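Home | About the Hall | Minutes | Bookings | Contact

SORNMONT HALL KITCHEN GROUP
Minutes of the general meeting, Jun 3, 2019

Chair: Kelly Penrose. Eight present. Apologies from Clegg.

1. Previous minutes
Accepted, although the chair noted that three of the actions in them had been accepted before and not done.

2. Crockery
The chair spoke to the proposal to replace the mixed crockery with a plain white set. The quote from Holinberg is $800 delivered. She was not persuaded. The quote describes the set as "virtually unbreakable", and the meeting was reminded that the last lot was sold to us in much the same words. The claim that matching plates wash up faster was put again and no one could say where it came from.

It was argued against the proposal that the odd pieces still have plenty of life in them and that some are nicer than anything in the catalogue. The mottled teal plate with the brown rim and the pale branch painted on it was given as the case in point.

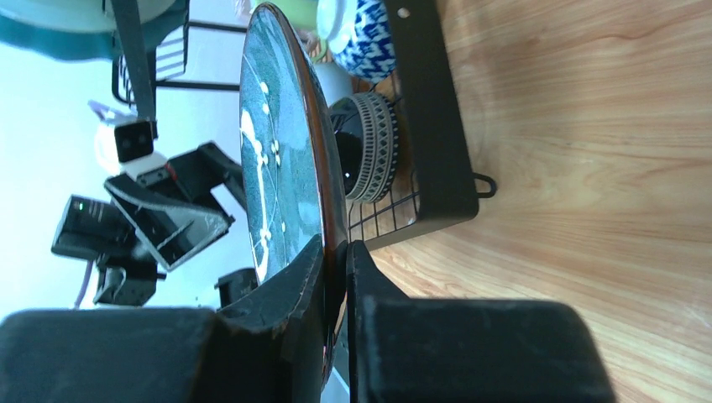 Salov said that was all very well, but nice plates don't stack, and anyone who has tried to shut the cupboard after a supper for 35 would vote for the white ones tonight. Salov also asked whether sentiment was now a budget line.

The chair replied that the cupboard door was sticking well before there was much in the cupboard. Some discussion about the hinge, not minuted.

Moved that the quote be declined and the matter not come back before November. Carried, Salov against.

3. Dish rack
A second rack has been suggested. The chair asked what evidence there was that one rack is too few, as opposed to people leaving things in it overnight. None was offered. The present one is a plain black wire rack and takes cups as well as bowls. It was agreed that whoever washes up also empties the rack and puts everything away, and that a notice to this effect go up over the sink. Doubts were expressed about whether notices get read. The one about the urn was mentioned.

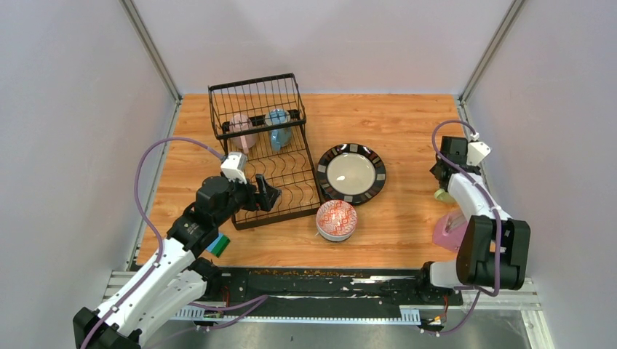 Item 3: the rack with two cups in it, plate and small bowl on the table.

4. Mugs
Request for named mugs. Declined. Hooks under the shelf to be priced, though the last price we got for hooks was silly.

5. Other business
Tea towels to be taken home and washed in turn. The roster is on the fridge and has two names on it.

Meeting closed at 8 pm. Next meeting to be advised.

Share 8 | Comments 0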